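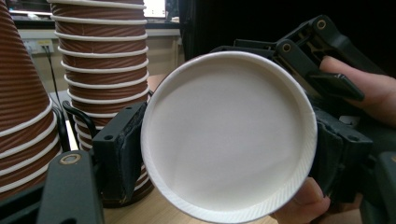 Attachment 1: white paper disc with ribbed rim

Ticket 150-27
Product: Horoswood disc launcher (Tretum toy line)
Opened by: Chantelle Visser
Handled by: Benedito Bragança
Status: Open, waiting on parts

March 27, 2024, Chantelle Visser
Launcher bought in January. The box says discs fly 150 feet. Mine go 27 feet on a good shot, and every few shots one jams in the feed slot. New batteries, same result. I've been told twice to "try again with fresh batteries," so please don't send that a third time.

Benedito Bragança
Thanks, Chantelle. Are you using the foam discs from the box or the Urko refill pack? The refills run slightly thick and can drag on the flywheel.

Chantelle Visser
Box discs. I own no refills. If thickness matters that much, why does your store page list the refills as compatible?

Benedito Bragança
Fair point, I've passed that to the page team. Please remove the magazine, hold the rev trigger for 6 seconds and listen. Both wheels should reach the same pitch.

Chantelle Visser
Did it 9 times. The left wheel is lower every time and there's a tick in it. Distance went to 31 feet afterward, which I don't count as a fix.

Benedito Bragança
A low pitch on one side usually means a worn motor or a loose wheel. Is there a Fonseca sticker inside the battery door? Those units had a different motor supplier.

Chantelle Visser
Yes, there is. So is this a known problem?

Benedito Bragança
We've had other reports on that batch. I can't call it a confirmed defect yet. Replacement motor pair ordered at no charge, prepaid return label emailed.

Chantelle Visser
Label received. Keep the ticket open until I've measured a shot with the new motors. I still doubt the 150.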